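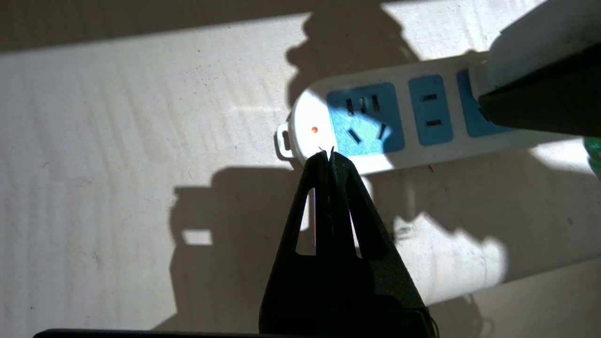 Power strip with the indicator light on.

Loltemmont Furnished Residences
Frequently Asked Questions: Power, Storage and Room Contents

These answers apply to all furnished units in the Menzies and Aststead buildings. Rereck units are billed separately and have their own page. If an answer here differs from your signed agreement, the agreement applies.

How much power can I use in one unit?

Each unit has two general-purpose circuits. One serves the kitchenette and bathroom, the other serves the sleeping area and desk. The continuous load on either circuit should stay under 2,120 watts. The rating of an appliance is printed on a label on its base or back, in watts (W) or in amps (A). Add up the ratings of everything that will run at the same time on the same circuit. The ceiling fixtures, refrigerator and heat pump are wired separately and don't count toward the total.

What happens if I go over the limit?

The breaker opens and the circuit goes dead. The panel is inside the entry closet at shoulder height. Unplug the last appliance you turned on, push the breaker handle fully to OFF, then back to ON. A handle resting in the middle position has tripped and will not reset until it has been moved all the way off. If the breaker opens again with everything unplugged, leave it off and contact the building desk.

Are power strips allowed?

Yes, one per wall outlet. A strip must have a built-in breaker and carry the mark of a recognized testing laboratory. It has to be plugged directly into the wall. Strips may not be connected to each other, run under a rug, or fixed to a wall or furniture with nails or staples.

What does the light on a power strip tell me?

It depends on the model. On a plain strip, a lit indicator usually means the strip is receiving power and is switched on. On a strip with surge suppression there may be a second light marked "protected" or "grounded." When the protected light goes out, the suppression parts have worn out, although the outlets may still work. Replace the strip at that point. An indicator says nothing about how much load is connected.

Can I use appliances from outside North America?

Only if the label shows an input range that includes 120 V and 60 Hz. Most phone and laptop chargers do, and need only a plug adapter. Hair dryers, kettles and irons made for 230 V will run poorly or not at all, and step-up transformers above 500 watts are not permitted. An adapter changes the shape of the plug and leaves the voltage as it was.

Which appliances are not allowed?

Space heaters, hot plates, deep fryers, halogen floor lamps and portable air conditioners. Electric blankets are allowed if they have automatic shutoff. Medical equipment is always allowed. Tell the desk if it has to run overnight, so that planned shutdowns can be scheduled around it.

Is there an electricity allowance?

Electricity is included in the monthly rate up to the allowance listed in your agreement. Readings are taken from the submeter at 8 a.m. on the first of the month. Usage above the allowance is charged at the utility's residential rate without markup. In the Aststead building the December and January allowances are higher to cover heating.

Can I move the furniture?

Freestanding pieces may be moved within the unit. Keep them clear of the entry, the breaker panel and the return air grille. Anything with a bracket at the back is anchored to a stud and stays where it is. If you want an anchored piece moved, file a work order. Domingo Ulloa in building maintenance handles these requests for both buildings, and most are done within two working days.

What can I leave out during housekeeping?

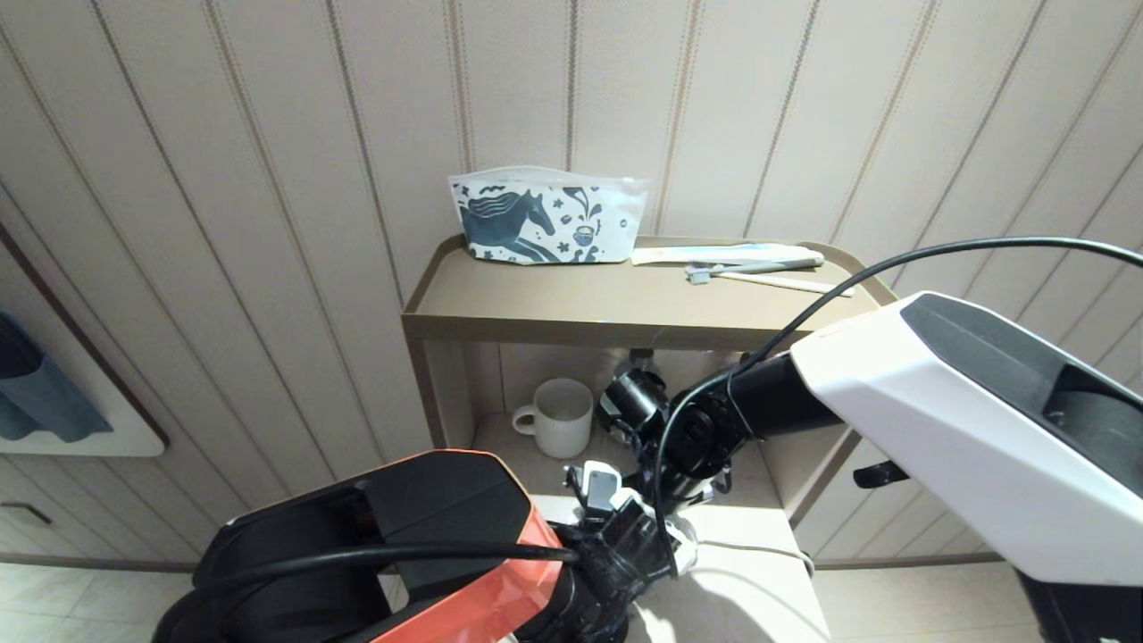 Housekeeping cleans exposed surfaces and does not open bags, drawers or boxes. On an open top shelf with a raised rim, staff dust around the items and do not lift them out. If you want the shelf wiped in full, clear it first. Small items are easier to work around when they are grouped, and a zippered pouch is enough for this — the white one with the galloping horse would do. Single items lying flat on a shelf are left in place. Paper goods and wrappers are thrown out only if they are in the trash can.

Who supplies linens and toiletries?

The unit is stocked with one set of bed linens, bath towels and a starter pack of toiletries per registered occupant. Linens are exchanged every two weeks. Toiletries are not restocked after the first week. Extra towels can be signed out at the desk and are charged only if they are not returned.

How do I report a damaged outlet or switch?

Stop using it and file a work order marked "electrical." Signs of damage include brown marks around the slots, a plug that falls out under its own weight, a buzzing sound, or a cover plate that feels warm. Electrical orders are handled ahead of general repairs. If there is smoke or a burning smell, turn off the circuit at the panel if you can reach it safely, leave the unit and call 911 before calling the desk.

How often is the wiring inspected?

Every unit is inspected between occupants, and occupied units once a year. The inspection covers outlet tension, ground fault protection in the kitchenette and bathroom, smoke alarms and the panel connections. You get written notice in advance. Power is off for part of the visit, so save open work and shut down desktop computers beforehand.

What happens to things left behind at checkout?

Items found in a unit are bagged, tagged with the unit number and stored. Food and opened toiletries are discarded the same day. To claim an item, contact Rehema Odera at the Menzies desk with the unit number and a short description. Shipping is at the former occupant's expense — lithium batteries and power banks can only be collected in person.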